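About Prilska

Prilska builds handheld gripper kits and records manipulation data with them for customers who train their own policies. The company was started by Korkor Akpalu and Mudassar Ghumman, who had both worked on end effectors and wanted a tool that one operator could use all day without a robot in the room. We are 12 people on one floor in Mekolcombe.

What we offer

The Bonsu kit ships as a matched pair, left and right, with marker cubes, spare finger pads and a calibration file for each unit. Customers can buy the kit or book recording time with our operators. A standard booking is 900 episodes of one task, delivered in 6 weeks with synchronized video, pose tracks and gripper width. Shorter bookings are possible — ask Glenys Tuhiwai, who runs scheduling.

Each task is written up as a one-page protocol before recording starts. Ajith Bhat signs off on the protocol and reviews the first batch with the customer. Episodes with lost tracking are cut and recorded again at our expense.

Two-handed recording with marker cubes on the grippers

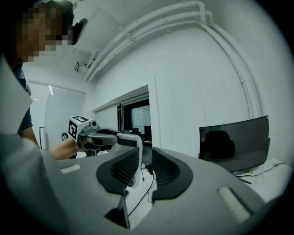
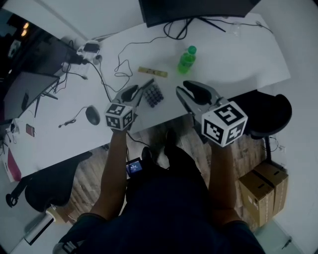

Finger pads are a wear part and are sold separately. Firmware and the export tool are maintained by Xuân Hà, and updates are free for 2 years from delivery. Export to the older Nedus format is still supported, but new projects should use the current one. Units returned for recalibration in June may take longer — the bench is closed for part of that month.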